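Filed under: Lists > Equipment & Purchasing

Re: second wrist camera – worth it?

On Tuesday Corina Tanner wrote:
> Before I sign for 2 more wrist cameras I'd like to know what
> the first one sees while the arm is folding. Ratix wants 1703
> for the pair, mounts extra. Could we live with one?

Corina,

We could live with one, in the sense that people live with one sock. Once the gripper is in close, the wrist view is mostly terry cloth. Lovely pile, no idea where the corners are.
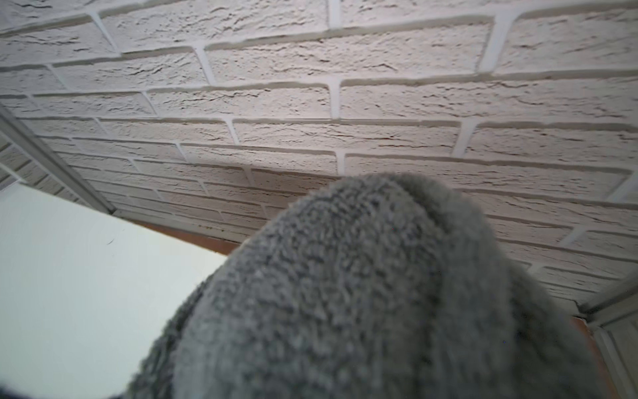

Wrist view, grey towel, folding station

I'd buy one spare from Ratix and put the rest toward an overhead camera. Anditz has a plain one for 300, and the bracket is more than 100 by itself – apparently bent metal is a luxury good now. Saavedra would sell us the whole lot as a "perception bundle," but they won't put a price in writing, so I've left them out of the sheet.

Please keep the Ciltlow service line where it is. We cut it last time and I spent July on hold.

Can you move the leftover to cables? We're always short on cables.

This site uses cookies to remember your list settings. Accept | Manage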